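Pluten Student Robotics Help Board
Ticket: Gripper episodes getting thrown out during sync, bed-making task
Opened by: Melaniia Ostapchuk
Team: Flornberg (student project, home tasks group)
Status: Closed
Opened: 03/10/2019

Melaniia Ostapchuk wrote:

Hi all! Sorry in advance for the long post, I've been at this for most of a week and I'd like to get every bit of it down while I still remember what I tried.

We're the Flornberg team and our project is teaching an arm to do bedroom chores. We record ourselves doing the chore with the hand-held gripper, then train on that. Folding went fine. Putting cups on a shelf went fine (Lev did almost 100 of those in one afternoon and was very proud of himself). Then we moved on to the bed, and now Dosix rejects about a third of what we give it. Out of our last batch, 34 episodes came back with "pose lost" and nothing else. No frame number, no hint, just that.

Stuff I already tried, so you don't have to ask:

Restarted everything, of course. Gripper, laptop, the Dosix sync tool. Same result.

Recharged the gripper all the way and ran it plugged in once. The cable got in my way and the episode failed too.

Swapped our gripper for the spare. Same error, so I'm pretty sure it isn't a broken unit.

Went back to the old firmware. That made it worse, or maybe I was just tired. I put the new one back.

Cleaned the lens with the little cloth from Zakhar's glasses case. He wasn't thrilled.
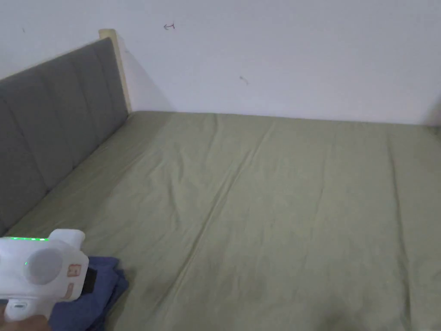
Our task is simple on paper: pick up the cloth, spread it out, pull it straight, let go. The arm will have to do the same thing later, so we go slowly and try not to cheat with the other hand. What bugs me is that the gripper never complains while I'm doing it. It's sitting there over the blue cloth with its strip of green lights on, same as always, so I keep going and finish the episode, and then the sync tool tells me an hour later that it's garbage. If it would just turn red or beep or something I could stop and start over!

Is there a log on the device itself I could look at? And has anybody else done beds or couches and got through this?

Melaniia

Vasylyna Hutsuliak (help board) wrote:

Hi Melaniia, thanks for the list, that saves us both a lot of typing. The green only tells you it's powered and recording on that firmware. It doesn't know anything about pose. Pose is worked out later, during sync.

Looking at your photo, my money is on the room. You've got one plain green sheet and a mostly bare white wall, and when you lean in over the bed that may be all the tracking gets to look at. Could you send me one good episode and two bad ones? And how far above the sheet are you when you start?

Melaniia Ostapchuk wrote:

Uploaded all three! Start height is whatever felt natural, so pretty low, my hand is basically resting on the bed. Oops?

Also, Zakhar says the shelf we used for the cups was full of books and junk, which kind of backs you up.

Vasylyna Hutsuliak (help board) wrote:

Got them. Both bad ones drop out in the first few seconds, before you've even moved the cloth. The good one starts with you standing up and turning toward the headboard, and it holds on from there.

Please try this, one change at a time:

1. Hang a few busy things on the wall. Posters, a calendar, printed pages with big shapes, anything flat that stays put.
2. Start each episode standing, look over the whole bed for a couple of seconds, then come down.
3. Leave the sheet alone for now. A patterned one would probably help, but then your arm learns on a sheet you don't plan to use.

Melaniia Ostapchuk wrote:

OK, did number 1 last night. Inna had a stack of old Moser concert flyers so those went up with painter's tape. I did 11 episodes and 6 went through. Better, but I still wouldn't want to train on it.

Then a dumb problem: two flyers came down while I was recording and I didn't notice until I'd already uploaded. I'm leaving those two out of the numbers.

Lev Hordiienko wrote:

Jumping in since I did today's session. I did the standing start and counted to three out loud before going down. Every episode passed. I repeated it with Zakhar holding the gripper, because he's taller and moves faster than me, and his all passed too. We kept the flyers up, so I can't tell you if the standing start would do it alone.

Vasylyna Hutsuliak (help board) wrote:

Lovely! Keep both. If you get a spare hour, run a short set with the flyers down and tell me how it goes, I'd like to put it in the setup notes. I've also passed on the request for a warning light. No promises on when, but April is when the next firmware is supposed to be out.

On the log question: there is one, but it only covers battery and storage, so it won't help you with this.

Melaniia Ostapchuk wrote:

Will do the flyers-down set once we've redone the rejected ones. Inna wants her flyers back at some point anyway. Thank you so much, you can close this!

Ticket closed by Vasylyna Hutsuliak. Resolution: recording setup changed, no hardware fault found.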